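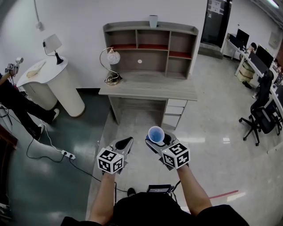
How long can a desk be reserved in the shared study room?

Up to 60 days at a time, and a booking can be renewed once if there is no waiting list. Renewals go through the front office at Navero, either in person or by the form on the members' page.

The new booking rules were agreed at the members' meeting on 10 Jul 2024 and start in September. Existing bookings carry on under the old terms until they run out. Anyone who has paid ahead for the autumn will keep the same desk and the same rate.

The main change is to storage. Papers and books may stay at a reserved desk overnight, but food has to go home or into the kitchen fridge with a name on it. Ashraful Howlader will clear unlabelled food on the last working day of each month. Lockers are still free to members, although only three are open at the moment and the rest are waiting for new locks.

Quiet hours stay as they are, from nine until one. Phone calls can be taken in the corridor or in the small room by the stairs – please keep the door shut. Several people asked for a second quiet period in the evening. Silvia Kratochvíl is collecting views on this and would like to hear from those who work late as well as those who don't.

The reading shelf now holds 269 titles, mostly local history and language courses. Farzana Munshi has put together a new list by author, which hangs next to the light switch. Loans are for three weeks. Two volumes of the Dolari parish history are still missing, and she would be glad to have them back, with no questions asked.

Keys for September can be picked up from the front office in the last week of August. Bring your membership card.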